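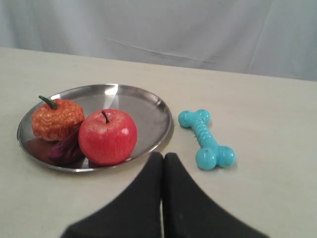

Narora adds matte tabletops and steel plates to its prop rental list

22 September 2025

Narora, the prop rental house in Virar, has added a line of pale matte tabletops and a group of round stainless steel plates to its small-goods list. Both can be booked now. The tabletops are sold under the name Tremetti and were rented until this month only as part of a full kitchen set. They can now be taken alone, with or without legs.

The change affects customers who shoot tableware, food, toys and pet goods at close range. Narora's list for this kind of work now has 400 entries, with artificial produce as the largest group. Apples, pumpkins, eggplants, lemons and peppers are kept in stock through the year. Seasonal pieces such as large gourds are held back until the fall orders are known.

Maxine Ruddock, who runs the small-goods desk, said the plates were the item customers asked for most often after the last list came out in January. "We had white china in every size and almost no metal," she said. "People were bringing their own plates and then asking us to match them."

The plates have a shallow raised rim and a broad floor with a bright finish. A bright finish is harder to light than china. It picks up a reflection of anything set on it, along with the color of the walls and any lamp within reach, and the rim tends to show a hard white highlight where it faces the light. Narora recommends a large soft source placed well to the side. Dulling spray is allowed on the plates but must be washed off before return. It is not allowed on the tabletops.

Artificial produce is grouped on the list by surface. Glossy pieces, mostly apples and eggplants, show small highlights and need the same care as the plates. Textured pieces, including the small pumpkins, scatter more light and can be placed closer to the lamp. Stems on both kinds are the part most often broken. Customers are asked to lift each piece by the body and to report a loose stem on the return slip so it can be reset before the next rental. A loose stem is not charged. A missing one is.

Pet goods have been moved into the same section as produce. Ridged chew toys, balls and short ropes were listed before under household, where many customers did not find them. All chew toys on the list are unused and are replaced if they come back with marks. Bright colors such as turquoise and orange are stocked in greater depth than black or brown, which are harder to pull away from a shadow.

The Tremetti tops come in 2 lengths and one depth, 600 mm. The color is a pale cream that reads as beige under a warm lamp and closer to gray under a cool one. Customers who need the tone to hold from one shot to the next should fix their white balance on a gray card placed on the top itself. A reading taken from a white cloth or wall behind the table will usually come out too cool. 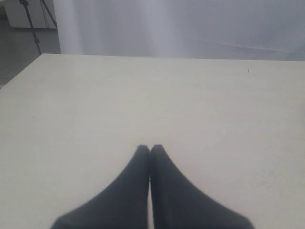 A plain matte surface of this kind has few places to hide wear. Soft smudges from hands and from the feet of props are the usual problem, and they show mostly at a low angle. Each top is wiped and checked under a side lamp before it leaves the building. Light smudges can be taken off with a damp cloth and a drop of dish soap, followed by a dry cloth. Scouring pads and alcohol wipes leave shiny patches that cannot be removed, and a top returned in that state is billed at the full repair rate.

The finish is supplied by Hallgrímsson, which also coats the legs. It is a low-sheen coating applied in two passes, then left to cure for 7 days before the top is put into stock. A harder coating was tried first and dropped. It stood up better to metal plates, but it gave a visible glare line along the far edge when the light came from behind. The present coating scratches more easily. Narora supplies clear felt-backed dots for the underside of any steel item that will be moved during a shoot, and asks that plates be lifted into position and not slid.

Edges are square and have no trim. Ruddock said this was kept on purpose, for customers who want the far edge to run straight across the shot with a plain backdrop behind it. The tops do not come with a backdrop. White cloth in two weights is listed separately. The heavier one hangs flatter. The lighter one lets some light through and shows its folds unless it is clipped along both sides and weighted at the hem.

Leveling is left to the customer. The legs have a screw foot with a short travel, enough for a normal studio floor. A top that is out of level is easy to miss by eye on an empty surface and becomes plain once something round is put down. A small bubble level is packed with each set of legs and must be returned with it.

Booking terms are unchanged. Small goods go out in lined trays, one tray per group, and plates are packed on edge with a paper sheet between each pair. Artificial fruit should go back in the same tray it came in. Dark pieces have in the past left color on lighter ones when packed tightly in a warm van, and the trays now have a divider between the two. Food oil on artificial produce is charged as cleaning. Water is fine, as is glycerin mixed with water, if the piece is wiped dry before packing.

Orders that combine a tabletop with small goods are picked together and share one return date. Changes to the small-goods part can be made up to the morning of pickup. Changes to the tabletop length cannot, because the tops are wrapped the day before.

The household section of the list is being checked next, and some glassware will be taken out. Customers holding a quote for glass should confirm it with the small-goods desk. The new plates and tops are already in the current list and no separate form is needed to rent them.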